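Trolura wallpaper repeat list, README

last touched 2 Mar 2023

What this is
A flat list of wallpaper patterns with their repeat height, match type and roll width, so you can work out how many rolls to buy without trusting the calculator on a shop site. 1,479 rows, one per pattern per colorway. Started as a spreadsheet for my own hallway, got out of hand.

Files
patterns.csv - the main list
makers.csv - short names for the 11 makers, joined on maker_id
rooms.csv - worked sums for real rooms, 23 of them
notes.txt - everything that didn't fit a column. Messy

Columns in patterns.csv
pattern_id - text. Don't sort on it as a number, leading zeros
maker_id - see makers.csv
name - as printed on the label, spelling mistakes kept
colorway - same, as printed
width_cm - trimmed width
repeat_cm - vertical repeat. 0 means no match needed, blank means I dont know. Not the same thing!!
match - straight, drop, free
backing - paper or nonwoven. Vinyl went in as its own value in November, older rows may still say paper
checked - y if I put a tape on a real piece, n if copied off a label

Where the numbers come from
Labels mostly. Sample books where I could borrow them. The Hemby rows are all measured by hand, their labels give the repeat rounded to the inch and it drifts by the third strip. Ngata rows are label only, treat as n even where it says y, I filled that column down by mistake and haven't gone back.

Roll sums
Round the wall height UP to the next full repeat, then add 4 inches for trimming. Then strips per roll, then rolls. Don't divide area by area, big leaf patterns will eat you alive. For a drop match add one half repeat per roll. Buy one spare from the same batch.

Known problems
- two Predance patterns share a name, different repeats. Use pattern_id
- width is untrimmed for a handful of old rolls, see notes.txt
- colorway names are useless. "Natural" covers everything from gray to orange
- no borders, no murals. Not planned
- rooms.csv ignores doors and windows on purpose

Large leaf papers
Own value in the style column because they get asked about most. Long repeats, lots of waste, and corners need thought. Start full width on the wall people face and let the bad join fall somewhere dark. Teal and mustard leaves on a pale ground:

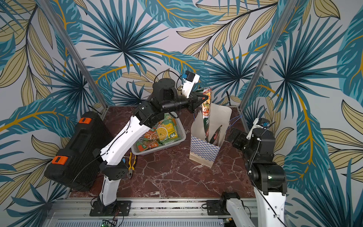
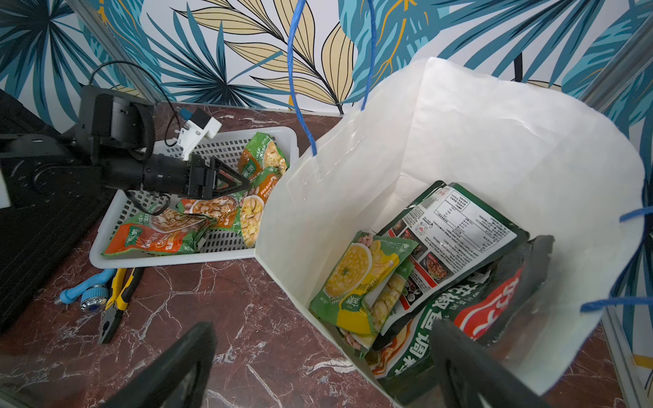
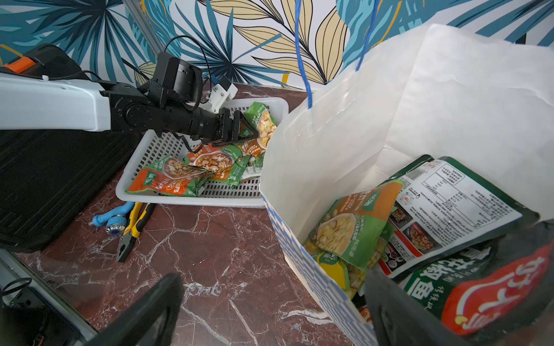
Dark outlines make a join off by even a little show up, so dry fit two strips on the floor before you paste. Same goes for stripes. Small florals forgive a lot more.

Fixing a row
Send pattern_id, what's wrong, and how you measured. Tape flat on the paper, same point on the motif to same point on the next one, not edge to edge. Photos of the label are good, blurry ones aren't.

Using it
Do what you want with it. A mention is nice. Check the batch number on every roll before you open it, the list can't help you there.

To do
- redo Ngata properly
- inches column, people keep asking
- split notes.txt by maker
- seperate sheet for paste types, maybe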